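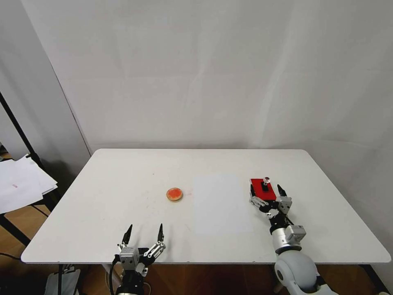
Progress report to the Hultarent Fund
Household Costs and Price Reporting Study, second reporting period
Prepared by Neville Lockwood, 10 Mnguni Road office
May 10, 2018

1. Position at the end of April

The household survey in Zevar district is complete. Interviewers obtained 1144 usable returns against a target of 2000 for the two districts together. Fulen district accounts for a further 682, which leaves the combined total at 1826. The shortfall lies wholly in Fulen, where fieldwork started four weeks late after the district office withdrew the first access letter and issued another with different ward boundaries.

Fieldwork in the four remaining Fulen wards will run to the end of the next period. No change to the overall budget is requested.

2. Early results

The figures below are unweighted and should not be quoted outside the Fund.

Households in both districts report spending a larger share of income on food than at the baseline. The rise is greater among those paid by the day. Transport is the second largest item in Zevar and the third in Fulen, where rent comes above it. Answers on fuel are inconsistent between wards, and Bradley Pearce is rechecking the coding of questions 14 to 17 before any average is drawn from them.

The official price bulletin for the same months shows a slower rise than our respondents describe. Part of the gap comes from coverage: the bulletin takes prices from covered markets only, and most households in the sample buy from roadside sellers. We have not yet estimated how much of the difference this explains. 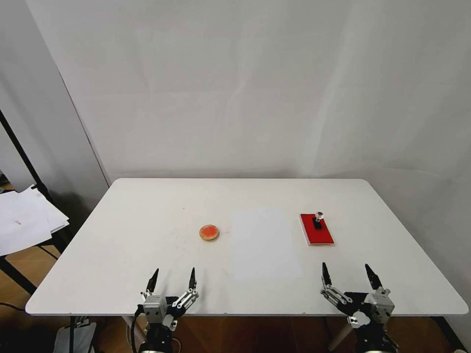
Small round item and pale sheet on a white table.

3. Price records

The team now holds 2790 separate price entries. Double entry of the April sheets is finished. Error rates were acceptable for staple foods and too high for cooking oil, where container sizes had been recorded in three different units. Those entries are being converted by hand.

4. Spending

Spending is below plan on travel and above plan on printing. The printing overspend follows from the revised Fulen questionnaire. We ask the Fund to approve a transfer between these two lines, as set out in Annex B.

5. Next period

Complete Fulen fieldwork.
Apply weights and rerun the tables in Annex A.
Send the draft chapter on wages and public sector arrears to the Fund for comment.
Agree with the Fund whether ward-level results are to be published.

Queries on the data should go to Bradley Pearce, and on the accounts to Neville Lockwood.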